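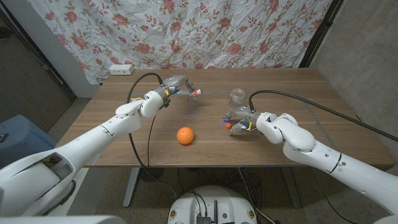
4.2 What we learned from the open day

Figure 3. Both arms over the table during the visitor session. The left gripper is holding a small white-and-orange object; the orange and the clear jar are on the tabletop.

I should say up front that the open day was never meant to be an experiment. Aldana Sosa wanted people to see Provow running, and I wanted to find out if it could get through an afternoon with strangers asking questions over its shoulder. So we kept the lab task from Section 3 (small items moved between the two arms, one pick at a time) and let visitors choose what went next. We ran 13 rounds, and 8 of them finished with no help from us!

The rounds that went wrong were more fun to watch, and I think more useful too. In 2 of them the planner just sat there, waiting on a grasp check that had already timed out – a bug we'd never hit in the lab, where we always gave it plenty of time between picks. Mark Anthony Policarpio found it that same evening in the logs. The other three were plain dropped objects, all during the handover (see Table 2 for where each one happened).

Visitors mostly asked about speed. Why so slow? We had capped the joint speed well under our lab setting, and I'd do that again with a crowd, but next time I'd put it on a sign. A few kids also wanted to know if it could peel the orange, and I had to tell them no. We've since added the timeout fix to the August release and rerun the full lab set with it, as reported in Section 4.3.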